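Thirty-seven mornings with a camera on my head

2026-09-19

My neighbor asked me over the fence what it is I do all day now, and I gave such a muddled answer that I promised myself I'd write it down properly. So, with a fresh pot of coffee beside me, I'll try.

I collect examples. The project is called Vollamel, and the idea is to let a computer learn everyday handwork by watching a great many people do it – picking up a spoon, closing a lid, stacking trays, all those little jobs you and I haven't thought about since we were five. I wear a small camera on my head, I do the job, and the recording goes off to join all the others. One try from start to finish is called an episode, and I have 286 of them to my name so far, which pleases me more than it probably should!

I started in my own kitchen in Grevcombe and got very good at filming my own drawers. The trouble is that a system shown one kitchen learns that one kitchen. Put the forks in a different box, or turn on warmer lights, and it's lost. So we go out to other places, and this month that has meant restaurant counters, where the things are ordinary but there is so much more going on around them.

I love the counters. There are menus and plants and shiny lids, there are people working a few feet away, and your hands have to find their way through it all just as they would on any other day.

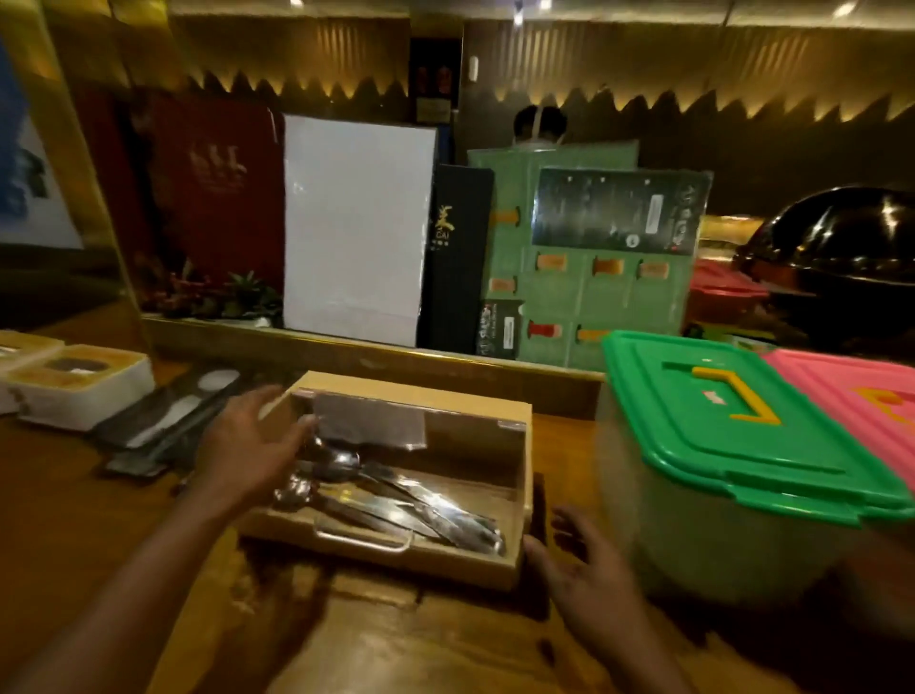
Cutlery is my favorite thing to record, and also the hardest. Spoons and knives lie across each other, the polished metal throws the light back at you, and a clear cover adds another layer of shine on top. I was taught to steady the box with one hand and reach with the other, and to go a bit slower than feels natural (I still rush when I'm hungry). If I fumble, I keep going and fix it. The mistakes stay in, as long as the recovery is there too, and those clips turn out to be some of the most useful ones we send.

I throw out more than I'd like, mind you. Last week I lost 18 episodes to a camera that had slipped down and recorded mostly my sleeves. Now I check the view after every 2 tries, and I've tightened the strap.

Next up is folding napkins, which I'm told will run well into October. I've been practicing at the dinner table, and my family has never had such tidy place settings.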